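Foltstead Petition Table Kit

February is when the phone starts ringing here, because parliament is sitting again and everybody with a grievance about surveillance powers or overseas deployments wants signatures. We love it! The Foltstead is the kit we built for street campaigning, and it's now in its third version.

You get a folding table (86 cm high, comfortable to sign at standing up), two clipboards on cords, a leaflet rack with 20 pockets and a weighted banner pole. The legs lock with a proper click this time — the old ones were a pain on gravel. Everything packs into one shoulder bag.

Florence Pelletier took hers around the Palluvier markets for a civil liberties petition and came home with 2,569 signatures, which we're still grinning about.

Colours: navy, grey, eucalyptus green
Price: $207, spare clipboards extra
Fits: Cirkik banner sleeves, all sizes. Kovalchuk poles need the adaptor ring.
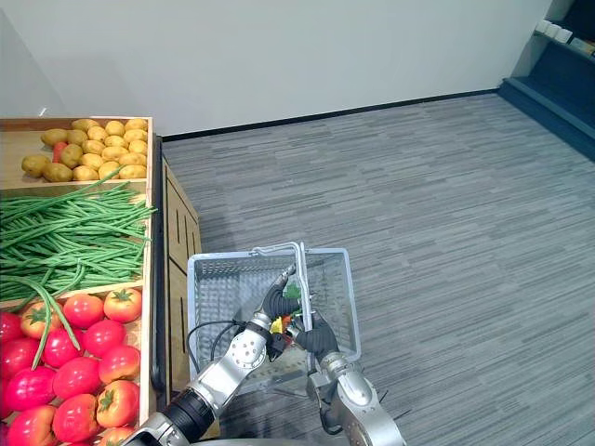
Potatoes and green beans on a produce display

Printed banners are ordered separately. Send us your artwork as a PDF and we'll check the margins before it goes to the printer.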